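Looking after the Tevovach cell: your questions answered
Last updated 18 Jan 2024

We get a lot of messages about how we keep our table-top picking cell running, and we love them! Rungnapa Sriwong, who does most of the hands-on work at our Astholm workshop, has gathered up the ones that come round most often.

What is the Tevovach cell?
A single arm with a finger gripper, mounted over a plain white table with pale grey panels behind it. It picks up everyday things and puts them down somewhere else. Simple to describe, endlessly interesting to look after.

How long does the morning start-up take?
Fifteen minutes if you're brisk. Switch on the controller, let the arm find its home position, run the gripper open and closed a few times with nothing in it, then do the corner check (see below). Rungnapa likes to listen to the arm during homing with the radio off. A dry joint has a sound all its own and you do get an ear for it.

What is the corner check?
We send the fingertips to each corner of the working area in turn and slide a feeler gauge underneath. If any corner is out by more than 2 mm, we stop and level the table before doing anything else. The far right corner is curved, so its mark sits a little further in than the other three. New people always miss that one!

How often do you change the finger pads?
Every 356 hours on the arm's own counter. We tried stretching it, and the old pads went shiny and let go of anything smooth. Wipe them with a damp cloth at the end of each day and leave the solvent in the cupboard, it makes the rubber go hard.

Which pads do you use?
Mbwambo soft black, cut to size with a craft knife. Two dabs of glue, clamp overnight. The Ilisex ones fit too, but they're thicker, so you have to set the closing distance again.

What do you put on the table for a test run?
A proper mixture. You want something thin and flat-lying like a marker pen, something tall like a bottle of water, a drinks can, a small carton stood on end, and a few toys with awkward shapes. Our toy corn cob and bumpy strawberry are great fun for this, and the toy spatula is a brilliant test of whether the fingers come down low enough.

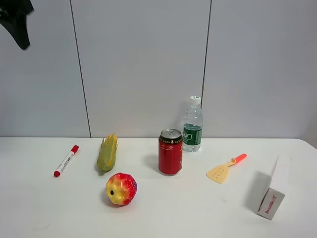 Leave a good gap between things on the first run and close them up later, once you trust the heights. If a pick fails, write down the object and which way it was lying before you touch it. Half of our best fixes came out of that notebook.

Does the lighting matter?
Very much. Soft and even is what you're after. Since we changed the lamps in September we've hardly had to touch the camera settings.

What has been the worst breakdown?
A cable at the wrist, chafed through at cycle 2,698 after a refit. We'd tied it too tight. Now we leave a loose loop and look at it every Monday.

Can I get a copy of your checklist?
Yes please, take one! Write to the workshop and ask for sheet 77.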